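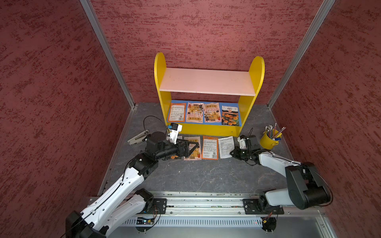 Shelf cell, both arms forward, printed items laid out in the front row.

5 August 2018

In on my own today, which is lovely because I can have the radio on and nobody wants the bench. Plan was to get the shelf cell back into a decent state before Agustina Bustos starts her long run, and I mostly managed it.

Started with the rail. Ran both mounting plates with the hex driver and found one bolt under the left arm that I could turn with two fingers (!). That would explain the wobble I've been moaning about since we moved the cell over from Bunlow. Took all the bolts on that plate out one at a time, cleaned the threads, put them back with a dab of the blue stuff and marked the heads with paint pen so we can see if they creep. Right plate was fine, I just marked it to match.

Then the wrist cables. They need to stand up in a proper loop above each wrist, otherwise they snag on the camera when the arm folds back. Left one had been pulled much too short by somebody (me, I think, last time I swapped the camera) so I let a bit more through and re-tied it further down the upper link. Swung it through its full range by hand with the power off and it doesn't catch anywhere now. Please don't tidy it! It looks messy but it wants the slack.

Gripper check: Jacquet script, 300 open and close cycles on each side. Right was boringly good. Left missed its closed position 4 times, all near the beginning, and then behaved itself. Could be the new grease working in, could be the encoder plug. I reseated the plug anyway and wrote it in the Mullix log so it doesn't get lost. If it does it again on Monday I'm swapping the whole jaw unit and not faffing about.

Layout for the booklet job is the same as on the Tresstead sheet: yellow bookcase against the back wall, top shelf left clear, packets and booklets upright on the blue one, the rest flat in a row in front. Stapler on the left, pencil cup on the right. The cup is a bit close to the right gripper for my liking. I'd shift it 10 mm towards the wall but then the sheet needs changing too, so I'm leaving that for Agustina to decide.

Still to do:
Wipe the grille under the rail, it's furry.
Strain relief on the two little boards on the front, the wires are only held by their connectors.
Order more cable ties, the small ones.
Rail grease. Tin says every 1000 hours and we're past that, I reckon.
Ask whether the November service covers the shoulder motors or only the wrists.

Left the arms powered down, key's in the drawer.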